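Lumlow Teleoperation Working Group
Minutes, Mar 17, 2019

Present: I. Hauser (chair), T. Pichler (minutes), two operators from the Endel bench. Apologies from Tamayo.

1. Last minutes. Accepted. Hauser asked that "successful" be struck from item 4 until someone says what it means.

2. Demonstration count. Esdale reports 1,434 remote-control demonstrations on file. Of these, 556 have been checked by a second person. Hauser does not want the larger number quoted outside the group. Pichler agreed and noted that it is already in the draft slides. To be taken out.

3. Hand guiding versus remote control. The operators prefer remote control for anything with fingers. Hauser said preference is no evidence and asked for the drop rate under each method. There isn't one for hand guiding. The 276 hand-guided runs were logged without outcomes. Pichler to see whether any can be recovered. Hauser doubts it.

4. Soft items. Long discussion. Cloth changes shape between attempts, and the operators admit they correct for it by eye without noticing they do so. Whether the model learns the correction or just the arm path is unknown. The claim that 50 demonstrations per item is enough came from Tamayo and has no test behind it that we could find. Held over.

5. Bench setup. The two-handed bench stays as it is, with the teal cloth and the woven screen. Hauser objected to training and testing against the same background. No decision. 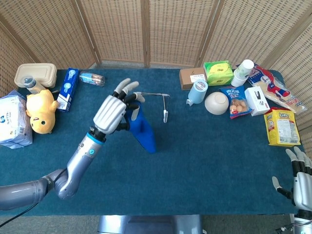

Question from one of the operators: If a demonstration includes a fumble and a recovery, do we keep it or throw it out?

Reply (Hauser): Keep it, marked as a recovery, and leave it out of the clean set until we have compared training with and without.

6. Actions. Pichler: slides, hand-guided logs. Hauser: write to Tamayo about item 4. Operators: start marking recoveries with the next session.

Next meeting to be set once Tamayo answers.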